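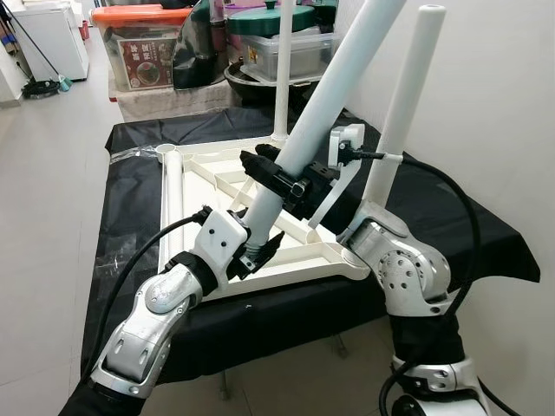
Hauwa Ezeani told us that she never starts with the legs the sheet says to start with, and that after the first few tables she stopped opening the sheet at all. Her remark came up in nearly every later interview in some form, and it shaped how we coded the assembly records.

4.2 Leg fitting

Figure 3. Small plastic table during leg fitting, tabletop face down. Tubular legs stand up from the ribbed underside; one is still at an angle.

Leg fitting took more time than any other stage. The four products in the study (Vamwood, Granow, Ajayi and Wullcombe) are all sold flat, with a molded top and separate legs, and all four instruction sheets tell the buyer to turn the top over before starting. The underside in Figure 3 has raised ribs that form open cells, with round sockets at the corners. On tops of this general type, people found the socket quickly but had trouble bringing the leg in straight. A leg that goes in at a slant can catch early and feel tight when it is not fully seated.

We logged 257 assemblies. Of these, 11 were stopped before the last leg was fitted, and we leave them out of the timing results. In the rest, the most common correction was to back a leg out and start it again. People who held the leg low, close to the socket, made fewer restarts than people who held it only near the free end. Using one hand low and the other near the middle gave the fewest restarts of all. The Granow sheet shows this grip in its second drawing. The other three do not show hands.

Surface also mattered. On a bare tabletop the part tended to slide while a leg was being turned, and 10 participants asked for a towel or cloth to put under it. We supplied one from then on and marked those sessions separately (see Section 4.4). Leg order had no clear effect on total time.

Wullcombe Home Products Study | Correspondence: Hauwa Ezeani | Back to top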